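Numton Lined Bin, Cream

Home > Waste and Recycling > Small Bins > Numton Lined Bin

A small bin for the bottles you keep meaning to deal with.

The Numton is a plain cream bin with a handle hole near the top and no lid, no pedal, no sensor and no app. It holds a bag open. You put bottles in the bag. We have looked at bins that do more than this and sent most of them back.

We stock it mainly for offices, studios, break rooms and workshops, the kind of place where drinks arrive in a crate and leave one at a time, half of them by way of somebody's desk. It suits a tabletop or a floor corner equally well, and it is light enough to be carried to the mess if the mess refuses to come to it.

What it's good at

Empty drink bottles, mostly. A plastic bottle weighs next to nothing and takes up a ridiculous amount of room, so a bin for bottles has a volume problem and hardly any weight problem. The Numton has straight enough sides that bottles slide down past each other, at least until the first one goes in sideways. (One always goes in sideways. Reach in and turn it.)

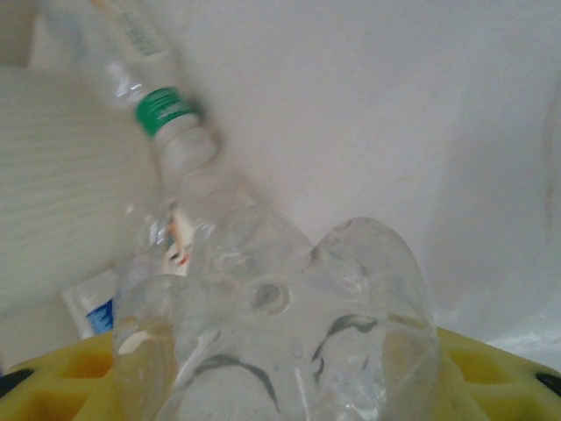
Caps are the usual argument. Some collection services want them on, others want them off, and a few seem to change their minds every April. Check with yours and put a note on the wall. If they stay on, squeeze the air out of the bottle first and then screw the cap down tight, and it will keep its flattened shape in the bag. Do it the other way around and you have a small balloon.

The lobed bottoms on soda bottles don't flatten, whatever you do to them. Stepping on them is loud and achieves very little. Flatten the middle and leave the base alone.

Labels can generally stay on. Peeling them is satisfying if you are on a long phone call, but we wouldn't build it into anyone's job.

How people set it up

At the back of the table, against the wall, is the arrangement we see most. It leaves the front clear for sorting and puts the bin where an elbow won't find it. Tip the whole day's bottles out on the table, pull out anything that isn't a bottle (packets, pouches, somebody's pencil case) and then load the bin from the pile. Doing it in one go beats walking over with a single bottle 17 times, although we accept that some people like the walk.

A white or pale table helps. Clear bottles are hard enough to see without hiding them on a patterned cloth.
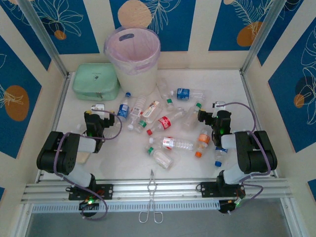 Bags and liners

The bin takes any thin bag with enough slack to fold over the rim. Fold it down on the outside by a couple of inches all the way around. If you are mean with the fold, the bag will slide in under the first big bottle and you'll be fishing.

We sell Drundis liners to go with it, in a translucent pink-lilac that has divided opinion in our warehouse. You can see what's inside, so when a banana peel turns up among the recycling you will know. They come in rolls, and a box holds 300, which ought to see you through several changes of office policy. Clear and white liners are also available for customers who find lilac a bit much.

Don't tie the bag while it is in the bin. Lift it out, press the air down gently and tie it then.

Good to know

Color: cream
Lid: none
Handle: oval cutout near the top
Liner: any thin bag that folds over the rim, sold separately
Cleaning: warm water and dish soap
Stacking: they nest when empty, and come apart with a twist

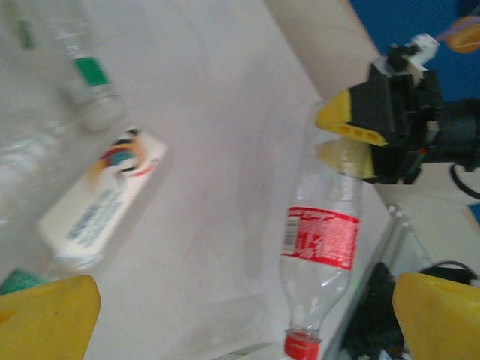
Red cap, red label, next for the bin.

What it's not good at

Glass. Coffee cups with coffee in them. Anything you would describe as wet. The bin itself doesn't mind, but thin liners do, and you will be the one carrying it down the stairs.

It is also a small bin. For a canteen or an event you want the Hekier floor bin, which is taller, heavier and about as attractive as you'd expect. Plenty of customers buy one Hekier for the hallway and 2 Numtons for the rooms on either side of it, then empty the little ones into the big one before going home.

Ordering

The Numton ships flat-bottomed side down in a plain carton, without liners. Orders placed before noon leave the same day. Larger orders go by pallet through Van Dijk, who will call before they deliver and would like there to be somebody in. We keep 800 in stock most of the year.

Returns are accepted on unused bins. If you've had bottles in it, even just to see, it's yours.

See also: Drundis liners (pink-lilac, clear, white), Hekier floor bin, wall signs for caps on and caps off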